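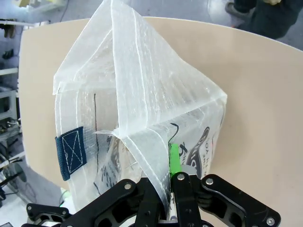
GRELLESGATE, 2022-01-02 – Allulham, the household reuse shop in Grellesgate, will take back used woven plastic bags starting this month and put them out again for customers who need them. The service is free and is open to anyone, whether or not they shop at the store.

The bags are the large white woven kind sold for carrying groceries, bedding and laundry. Most have webbing straps stitched to the sides. They hold a lot, they fold down small, and many homes in town have more of them than they use. Until now there was no drop-off point for them in Grellesgate, and the curbside recycling trucks do not accept woven plastic.

Allulham ran a trial of the service in December. Residents brought in 1399 bags during the month. Of those, 813 were fit to go straight back out after they had been shaken out, wiped and folded. Another 152 needed small repairs, mostly a strap sewn back on or a loose seam closed. The rest were too worn to carry weight and are being held for use as floor covers and paint sheets.

"We had a stack behind the counter within the first few days and had to clear a shelf for it," said Morenike Olaniyan, who manages the store. "People told us they had been keeping these under the bed or in the garage for years. They didn't want to throw them out and they didn't know who would want them."

Every bag that comes in is opened on a table and looked over before it is put away. Staff check the stitching where the straps meet the side, then the hem along the top, then the bottom. Frayed threads are trimmed. A bag with a split in the weave longer than a finger goes in the worn pile. Stains and faded printing do not matter as long as the bag is clean inside.

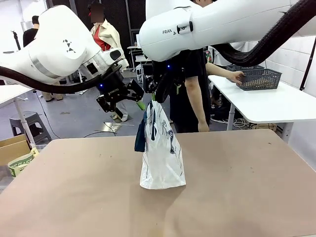
Smooth plastic carrier bags, with or without printing, can be dropped off at the same counter. They are sorted apart from the woven ones and should be brought in a separate bundle. Thin produce bags, bags with food left in them and bags that have held cement, soil or garden chemicals will not be accepted.

Residents are asked to do the following before they come in:

Empty the bag fully, including any inside pocket.
Wipe it with a damp cloth and let it dry open.
Leave the straps on, even if one has come loose.
Fold it once or twice. There is no need to roll or tie it.

Sorted bags are kept in open baskets near the front door. Customers may take up to 2 per visit at no charge. Groups that need more, such as schools packing for a move or clothing drives, can ask at the counter and will be put on a list. Requests are filled in the order they come in.

Repairs are being done by Bitix, a sewing and alterations shop in Grellesgate, which has agreed to restitch straps and hems through the spring. Bitix uses heavy white thread and sews each strap down with a box and a cross, the same pattern found on most of the bags when new.

"A strap takes a few minutes if the cloth around it is sound," Olaniyan said. "If the weave has gone soft we don't send it over – the stitches would just pull out again."

Allulham sells used kitchenware, linens, storage items and small furniture. The store will review the bag service in the spring and decide then whether to add zippered storage bags and cloth totes, which some customers have asked about.

Bags may be dropped off at the main counter whenever the store is open. Questions about the service, including group requests, should be directed to Morenike Olaniyan at the store.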